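Banum Paper Week opens its doors with 30 free workshops

Banum, Mon 3 November

The Helitz Association is pleased to announce the second Banum Paper Week, which will be held in March at the former Rugemalira printing works. During the week, visitors of all ages can learn folding, bookbinding and simple paper making. All 30 workshops are free of charge, but it is necessary to book a place. 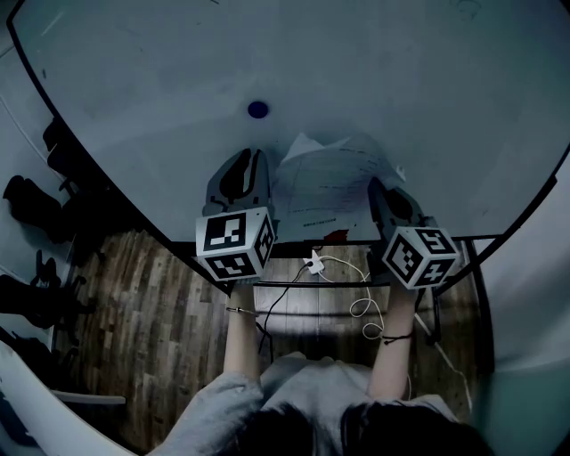 Last year 181 people took part, and many more had to be refused for lack of places. For this reason the association has decided to double the number of evening sessions and to offer 400 places in total. Families with small children are welcome at the morning sessions.

"We received many letters from people who wished to come but work during the day," says Atieno Ndung'u, who coordinates the programme. "I hope that with the new evening hours we can say yes to most of them. No experience is needed, only a little patience."
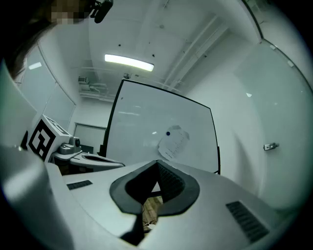
The paper for the workshops is given by the Javora mill, which collects its offcuts for us through the whole winter. Participants may take home everything they make. On the last day, the finished books will be shown in the entrance hall, and the public can visit them without booking.

Booking opens in the first week of March at the Helitz office and by telephone. Each person can reserve up to 2 workshops. Schools are kindly asked to write to us in advance, so that we can arrange a separate morning for their groups.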